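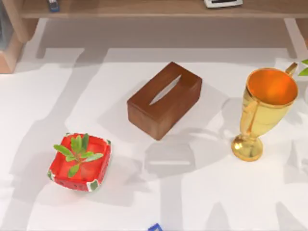 Posted in: Notebook > Finishes and Glues

Search this notebook Search Clear

April, bench notes, started 7:40 in the morning

Hide glue again. The batch from Gorkel arrived and I soaked the first portion overnight in cold water, same as before. In the morning the granules were swollen and soft but there was still a hard center in the bigger ones. Iolanda Vieira told me she breaks them with a hammer in a cloth bag before soaking. I will try it with the next portion.

Warmed the pot slowly. I kept it under 60 degrees for the whole morning, except one time when Alcides called me to the saw and I forgot it. It went over, I don't know how much. The glue from after that moment I marked with a red tape on the jar and we should not use it for joints. It is maybe good enough for paper labels.

Test joints, cherry to cherry, all from board 1207 (the one Everaldo Barros brought from Greddale):

A — fresh glue, wood at room temperature, clamped. Set too fast. I had no time to move the pieces and the line is thick on one side.
B — fresh glue, wood warmed first with the heat gun. Much better, I could slide the parts and close the joint by hand pressure.
C — same as B but with a little urea in the glue, for longer open time. Comfortable to work, but after two hours the squeeze-out was still like rubber. Left in clamps.

I broke A and B in the vise after lunch. A opened along the glue line, clean. B took wood with it on most of the surface, so warming the parts makes a real difference and I want us to do it always. C I will break tomorrow, please do not take it from the clamps.

The shop was cold, and this matters more than I believed. When Kianoush Shahbazi keeps the big door open for the delivery, the air comes directly on my bench. I moved the pot and the clamps to the inside wall. Can we agree to leave this corner for glue until the weather is warmer?

Question for Ronaldo Caldeira: in your old notes you write "two to one, then thin by eye". Is it by weight or by volume? I used weight, water two parts, and it ran from the brush in a thin thread without drops. It looked right to me but I never saw yours.

To do:
— hammer and bag for the next soak
— break C
— order a second brush without metal ring, the present one leaves dark marks on the cherry
— wash the pot. I left it with water inside, 17:15, the lid is on the shelf above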